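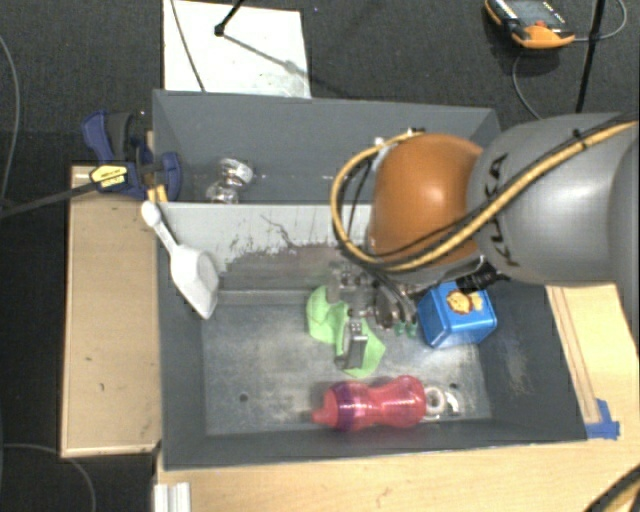

**区分:備品・保管/中間報告**

2014年11月19日
提出先:Runden助成担当 御中
作成:Hằng Phí(Gritumero共同作業室)

## 1. 対象期間と範囲

3月の交付決定から現在までの、仕分け用容器と小物類の整理について報告します。対象は作業室の仕分け台と、隣接する保管棚です。展示室側の棚は次期の申請に含めるため、本報告では扱いません。

## 2. 仕分け用容器の状態

仕分け台では濃い灰色の大型容器を使っています。内部は仕切りで二つに分かれ、狭い側と広い側があります。狭い側は余裕があり、透明で端の丸い品が置かれています。広い側には明るい緑色の布のような品と、角の丸い青い箱が入っています。

容器の傷みは次のとおりです。

- 仕切りの面:擦れ、塗装の剥がれ、黒っぽい線状の傷。下部には茶色がかった灰色に擦り減った部分が広くある
- 広い側の底面:摩耗と白っぽい汚れ
- 底面の穴:小さく暗い丸穴が左寄りと右下寄りに見られる

傷んだ面に布類が引っかかるかどうかは、まだ調べていません。丸穴については、小さな品が入り込むおそれがあるため、当面は細かい部品をこの容器に入れないことにしました。穴を塞ぐか、底に敷物を入れるかは未定です。敷物の場合は取り外して洗えるものを希望しますが、厚みが出ると浅い品の出し入れに影響するので、見本を取り寄せてから判断します。

## 3. 小物の整理

期首の時点で、台帳に載っている小物は300点でした。このうち84点は分類名が重複しているか、保管場所の記載がありませんでした。10月末までに全点の記載を直し、旧分類名は備考欄に残しています。

分類は材質ではなく用途を基準にしました。当初は材質別で進めていましたが、布と樹脂を組み合わせた品の扱いで担当者の判断が分かれ、途中で切り替えています。この切り替えで作業は2週間遅れました。

透明な品は、台帳の写真だけでは形が分かりにくいという指摘が出ています。撮り直しのときは濃い色の台紙を敷き、寸法を併記します。布類はたたんだ状態と広げた状態の両方を登録する方針ですが、広げた状態の撮影はまだ半分ほどしか終わっていません。

## 4. 保管棚

Zolivskaから購入した棚板は、9月に取り付けを終えました。高さの調整は済んでおり、大きい箱を下段、布類を中段、軽い品を上段に置いています。棚の表示札は仮のもので、印刷したものへの交換は年内に行います。

Krūmiņaに依頼した補修の見積もりは、塗装のみの案と仕切りの交換を含む案の二通りを受け取りました。塗装のみでは下部の擦り減りが残るとの説明でした。交換案は納期が5週間で、その間は代わりの容器が必要になります。

## 5. 予算の執行

棚板と表示札は計画の範囲内で執行しました。容器の補修費は未執行です。交換案を採る場合、補修費の項目だけでは不足するため、消耗品費からの流用を申請したいと考えています。流用の幅は当該項目の15%で、消耗品の購入計画に変更はありません。見積書の写しは別便でお送りします。

## 6. 遅れている事項

- 布類の広げた状態での撮影
- 容器の底面の処置の決定
- 棚の表示札の交換
- 青い箱を含む収納箱への管理番号の貼付

管理番号は、角の丸い箱に従来の札を貼ると端が浮くとの報告があったため、小さい札に変更して発注し直しました。届き次第貼り付けます。

## 7. 次期の予定

1月に底面の処置を決め、補修案の採否とあわせて貴担当に連絡します。採用の場合、容器を空にする日程は作業室の利用予定を見て調整します。台帳の最終版は3月の完了報告に添付します。

流用の可否について、12月中旬までにご回答をいただければ、年内に発注できます。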